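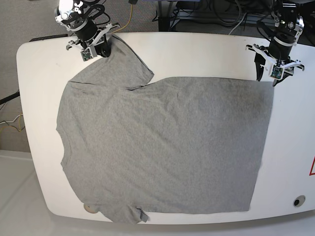

A gray short-sleeved T-shirt on the big white table, partway folded.

The owner of Zodum, a secondhand clothing shop on the lower end of Tanasarn Street, meets me at the side door at 7 in the morning with a mug in each hand. She would like it known that she isn't a morning person. She has been getting up at this hour for nine years anyway, ever since she left a job in insurance and signed the lease on what used to be a shoe repair place.

"I had 500 dollars left after the deposit," she says, settling onto a stool by the register, "and a trunk full of my aunt's coats. I thought I'd sell the coats, have a nice little adventure, and go back to work by spring. Well, the coats were gone in a week, and then people started bringing me their own aunts' coats!"

She laughs at this for quite a while, and I do too. It is an easy place to sit. The radiator ticks, the coffee is strong, and there's a dish of butterscotch candies that she keeps pushing toward me.

I ask how she decides what to take in, and the answer lasts most of the first cup. She looks at collars, then underarms, then hems, always in that order. She smells everything. She turns down a lot of what people would call designer, and she'll happily take a plain cotton tee if the neck has kept its shape.

"A good T-shirt is harder to find than a good coat," she tells me. "People save their coats. They wear their T-shirts to paint the garage."

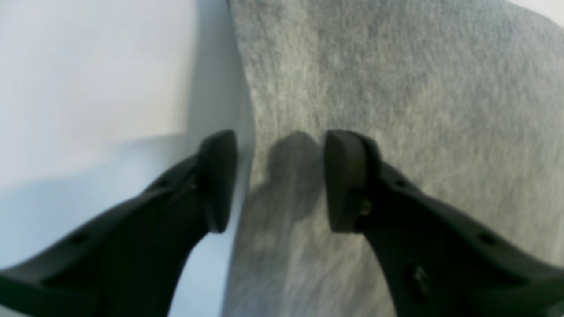 Learning what to charge

Prices were the part she got wrong. In her first year she sold a wool blanket from the old Irketti mill for nine dollars, and the buyer came back the next day, a little ashamed, and gave her another 80. They still send each other cards at the holidays.

"I've undercharged and I've overcharged, and I'd sooner undercharge," she says. "Somebody who gets a bargain tells their sister."

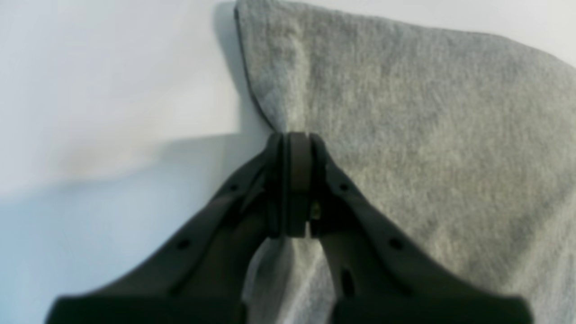
Light gray fabric against plain white.

She is firm on laundry. Cool water, a short cycle, and no dryer for anything knit. Her mother hung the wash in the kitchen in Ititz all winter long, with the windows steamed up and soup going underneath, and she says she can't handle damp cotton to this day without getting hungry.

What comes next? She has her eye on the empty unit next door, and she'd like to run a mending table there in the evenings, bring your own socks. The landlord is thinking it over. "He's been thinking since March," she says, and gets up to turn the sign around, with a customer already waving through the glass.

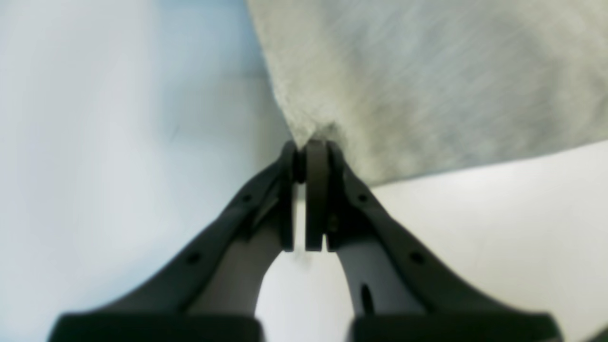

A pale background.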